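3.2 Behälter und Ladegut

Für die Untersuchung wurden Metallbehälter aus dem laufenden Umlauf des Standorts Kurkberg entnommen, keine Neuware. Der Zustand der Innenflächen war Teil der Fragestellung: Hollenstein und Noonan hatten in einer früheren Erhebung gezeigt, dass Restmengen bevorzugt dort liegen bleiben, wo Boden und Wände stark beansprucht sind. Als Ladegut dienten rechteckige Blöcke, die der Zulieferer Orngate in einheitlicher Größe bereitstellte. Jeder Behälter wurde zu Beginn mit 200 Blöcken ungeordnet gefüllt und anschließend bis auf einen kleinen Rest entleert.

Als Restmenge gilt im Folgenden, was nach Abschluss der regulären Entnahme noch auf dem Boden liegt. Erfasst wurden die Zahl der Blöcke, ihr Abstand zur nächsten Wand und ihre Ausrichtung. Die Innenflächen wurden vor der ersten Füllung nach dem Schema von Whitelaw in vier Klassen eingeteilt, von »unbeschädigt« bis »flächiger Lackverlust«. Kratzer auf dem Boden wurden getrennt von Abrieb an den Wänden vermerkt — beide treten oft gemeinsam auf, haben aber vermutlich verschiedene Ursachen. Abbildung 4 zeigt einen blaugrauen Behälter mit zwei verbliebenen Blöcken.

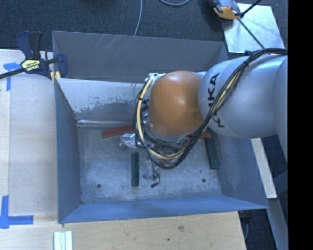 Abb. 4: Restmenge auf zerkratztem Behälterboden; im unteren Bereich der schrägen Innenfläche ist der Lack abgerieben.

Insgesamt liegen 215 auswertbare Entleerungen vor. Nicht berücksichtigt wurden Durchgänge, bei denen der Behälter zwischendurch verschoben oder nachgefüllt worden war. Die Einstufung der Innenflächen nahmen Shokri und Vainio unabhängig voneinander vor; bei abweichendem Urteil wurde die schlechtere Klasse übernommen. Eine Reinigung der Behälter fand während der Versuchsreihe nicht statt, lose Lackreste blieben also liegen. Die Auswertung nach Zustandsklassen folgt in Abschnitt 4.1.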